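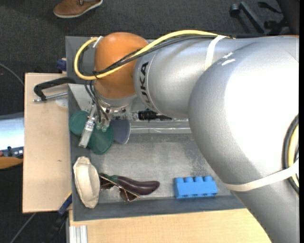 Urkero Open Day Pick Recordings: Data Card

Version 1.2, released March 1, 2024
Prepared by the Handling Laboratory, Urkero Institute, Woltudov
Contact for this release: Mariann Kerekes, data office

1. Summary

This package contains recordings made while the Handling Laboratory was open to visitors in February. Over the course of the open day the laboratory ran its bin picking demonstration in front of the public, and every pick attempt was logged. The release holds 1000 attempts. Each attempt is stored with the still pictures from the fixed camera, the joint positions of the arm, the state of the gripper and a short written note by the operator on duty.

The demonstration was designed for a general audience. Visitors were invited to watch an arm reach into a shallow bin of everyday things and lift them one at a time. The recordings should be read with that purpose in mind. They were not made under the conditions of a formal test, and the laboratory does not put them forward as a measure of the performance of any commercial product.

2. What is in the package

attempts/ one folder per attempt, numbered in order of recording
notes/ operator notes as plain text files
objects/ the list of objects in the demonstration pool, with short names
splits/ lists of attempt numbers for training, checking and final testing
tools/ two small scripts for reading the folders
CHANGES.txt
LICENCE.txt
README.txt (this document)

The splits contain 600 attempts for training, 200 for checking and 200 for final testing. They were drawn so that attempts from the same filling of the bin always stay together in one list. Users who prepare their own splits are asked to keep to this rule and to say so when they publish results.

3. The demonstration station

The station uses a KUKA arm with a finger gripper at the wrist. Cables run along the outside of the arm and are held to it by straps and ties. The bin is grey and rectangular, and its floor is worn from earlier use. Wooden boards stand next to it and in front of it, one of them held by clamps. The floor behind is carpeted.

The fixed camera looks towards the bin, and the arm enters from the right-hand side of the picture. In many pictures the body of the arm hides the right end of the bin, and the bright metal surface of the arm reflects the room lights. Both effects have been left as recorded. Users who need an unobstructed view of the contents should work from the pictures marked "clear" in each folder, which were taken with the arm in its rest position.

The station was set up by Sándor Vass and Szabolcs Kovács. The control program, known in the laboratory as Říha, was the same as the one in daily use, with the upper speed limit lowered for the visit. Visitors stood behind a line marked on the floor, and the operator kept a hand near the stop button whenever the arm was moving.

4. Objects

The pool was chosen so that visitors of all ages would recognise most of what they saw, and so that the objects would differ in shape, surface and stiffness. The opening picture of this card shows one filling. It includes a toy eggplant, a bright blue toy building brick with its studs visible, a pair of sunglasses with brown tinted lenses, a cream-coloured, elongated piece that looks like fabric, two dark green rounded pieces and a slate-grey piece in the shape of a fan.

The following remarks may help when reading the notes.

Toy eggplant. The short name is "eggplant" throughout, although several operators wrote "aubergine" in their own notes. The surface is glossy and the camera often records a highlight along the body.

Building brick. The pose label records which face is uppermost. A brick lying on its side is labelled "side" whatever the direction of the studs.

Sunglasses. The frame is thin and the lenses are tinted. Operators were asked to stop the attempt if a finger was about to close on a lens. These attempts carry the code S3 and are counted as neither success nor failure.

Cream-coloured piece. It is entered under the short name "soft-long". Its shape is recorded once for each filling and is not corrected after the arm has touched it, so the label should be treated with care in later attempts from the same filling.

Rounded and fan-shaped pieces. These are often partly covered by the gripper or its fittings in the fixed camera view. The outlines supplied with this release mark only the part of an object that can be seen. No attempt has been made to guess at the hidden part.

5. Procedure on the day

Each filling followed the same order. The operator placed a small selection from the pool in the bin by hand, without arranging it. The arm moved to its rest position and the "clear" picture was taken. The program then proposed a pick, which the operator either accepted or refused. Refused proposals are kept in the release under the code R and are not included in the figure of 1000.

After an accepted pick the arm moved above the bin, lowered the gripper, closed the finger and lifted. An attempt was entered as a success if the object was still held after the lift and a short pause. The object was then released into a tray outside the camera view. When the program made no further proposal, the remaining objects were taken out by hand and the bin was filled again.

For parts of the afternoon visitors were allowed to name the next object. Raelene Goodwin, who led the public side of the event, passed each request to the operator, who typed it in. These attempts are marked "requested". The toy eggplant was by far the most popular choice with school groups, and the requested attempts are uneven for that reason. Users studying the program's own order of picking should leave them out.

6. Results recorded

Of the attempts in this release, 700 were entered as successes. The rest include dropped objects, lifts with nothing held and attempts stopped by the operator. The codes are listed in full in notes/codes.txt. The laboratory has not tried to sort the causes further than the operators did at the time.

7. Visitors and personal data

The fixed camera was aimed at the workspace. Shoes and the lower parts of furniture can appear at the edge of a picture. Any picture in which a face could be seen was removed before release. No sound was recorded, and visitors' requests were stored only as the name of an object. A notice about the recording was displayed at the entrance and repeated at the start of each tour.

Anyone who attended and has a question about the recordings may write to the data office at the institute.

8. Known problems

Clocks. The camera clock and the arm clock drifted apart during the morning. The times have been brought into line using the moment the gripper closes, but small errors remain in the earliest folders.

Notes. Operators changed at midday. The notes from the morning are longer and describe the grasp in words, while the afternoon notes mostly give the code alone.

Lighting. The room lights were dimmed once for a short film in the neighbouring room. The attempts concerned are listed in notes/lighting.txt.

Labels. In version 1.0 the short names of the two dark green pieces were exchanged in part of the training list. This was put right in version 1.1. Results obtained with version 1.0 should not be compared with later ones.

9. Permitted use

The package may be used for teaching and for research, including publication, provided that the institute is named as the source. It may not be used to advertise equipment. Written permission is required before any of the pictures are reproduced in printed matter for sale.

The suggested form of reference is:

Haverford, I., Vass, S., Kovács, S. and Goodwin, R. Urkero Open Day Pick Recordings, version 1.2. Urkero Institute, Woltudov.

10. Acknowledgements

Ingrid Haverford directed the open day and approved this release. The laboratory thanks the Ukine Foundation for its support of the public programme, and the teachers who brought their classes.

11. Corrections

Reports of errors should give the attempt number and the version of the package. Please send them to Mariann Kerekes at the data office. Accepted corrections are entered in CHANGES.txt under the name of the person who reported them, unless that person asks otherwise.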